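Print this page | E-mail this page
Search products Go

Drorum Grasp Planner

Thin plastic bags fold, sag and let light through, and Drorum loves them! It replans each grasp as the wrist view changes -- up to 12 times a second -- and runs on one arm or two.
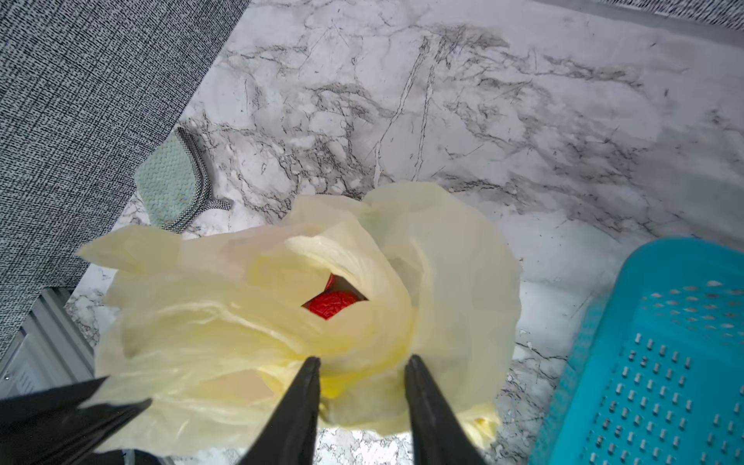
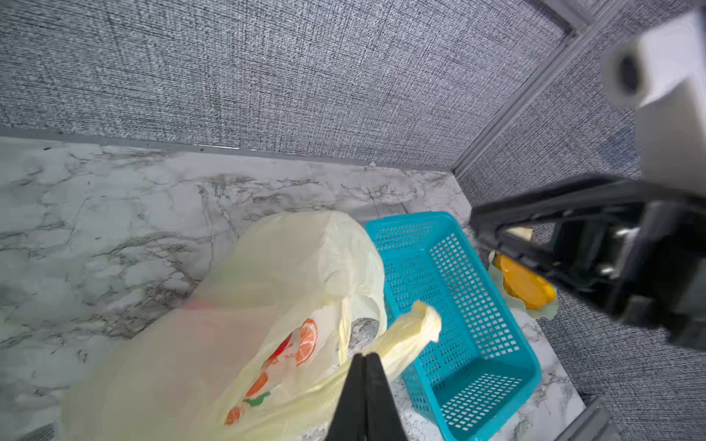 Wrist views, yellow bag and blue basket

What you get
Planner, log viewer and 200 sample grasps. Khalil Zoubi answers setup questions himself.

Related items
Drusari Calibration Tool
Pamar Log Viewer
Duggan Arm Simulator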